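Section 2: Before You Buy Anything

The Rastness hand is the part everyone wants to talk about. It is also a part that does nothing by itself except look expensive in its box. This section covers what else you will be paying for, and the order to pay for it in. Read it before you send Achterberg a purchase order. Their returns form is long.

2.1 Working out what you need

1. Write down the tasks. Use verbs and objects: "open a drawer," "lift a cup." If your list says "general manipulation," you have written a grant proposal. Start over.

2. Measure the table. Mark the farthest point the hand must touch and the highest point, then measure from where the arm will be mounted. Leave room for the elbow. It goes out sideways when it pleases.

3. Pick the arm. The Rastness bolts straight to the Jostico short arm. The long arm takes an adapter ring, sold separately, and shipped separately from the screws.

4. Decide between one hand and a pair. A pair costs twice as much and takes up far more than twice the setup time. If every verb on your list can be done by a person holding a phone, buy one.

5. Check the Skakia license. The basic seat runs one hand. Adding a second means the next tier up, which is billed yearly and renews in June whether you bought it in May or not.

Note: The license is tied to the computer it was first activated on. Do not activate it on the laptop you happen to be holding when the email arrives.

2.2 Building the budget

1. Start with the quote for the hand and arm. Treat it as the opening number.

2. Add spare fingertips. Order 16. They wear out at different rates, and the index finger goes first because everybody points with it.

3. Add power. The arm and hand need separate supplies on separate outlets. A power strip does not count as separate outlets, even a nice one.

4. Add mounting. A steel base plate and a table that doesn't wobble will run you roughly $2,000. People try to save here -- then spend the savings on a second table.

5. Add training hours. Plan on 40 for each operator before you schedule any work that matters. The first few will go mostly to knocking things over, and those count.

6. Add shipping for at least one repair. The hand has to go back in its original case, so find a shelf for the case now.

CAUTION: Do not size the arm by the weight of the object alone. The hand, its cable and the adapter ring all come out of the arm's rated load before you have picked up a thing.

CAUTION: Keep the emergency stop within reach of whoever is standing nearest the arm. Mounting it on the far wall looks tidy and is a bad idea.

2.3 Furnishing the table

1. Set aside a small budget for ordinary household objects. Your finance office will question this line more than the arm.

2. Buy duplicates of anything with a moving part.

3. Cover the table if you like, but clip or tape the cloth down outside the work area. Loose cloth travels.

4. Do a reach check with the real objects in place before you sign off on the mounting position.

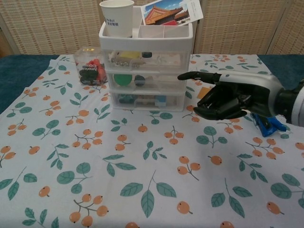

Reach checks belong on the schedule as their own item, with a person and a half day attached, or they get done on delivery day by whoever is still in the room. Work through the heights in order, lowest first, and write down which ones the arm gets to without strain. A desktop organizer with three pull-out drawers makes a handy yardstick: with the index finger out straight at the level of the middle drawer, as it is on the berry-print cloth, you still have the bottom drawer to get down to and the open tray to clear on top. Leave the paper cup standing in the tray for this. Anything that tall needs its own entry on the reach sheet, and so does the approach from above if you plan to take the cup out. Send the finished sheet to Achterberg with the order and they will drill the base plate to match.

Shared 16 times

2 comments

Gus Whitlock
Can confirm the part about the adapter ring screws. Ours came nine days after the ring. We held meetings near it.

Amos Quintanilla
Does the yearly Skakia tier cover a spare hand sitting in its case, or only one that's plugged in? Sales gave me both answers in the same email.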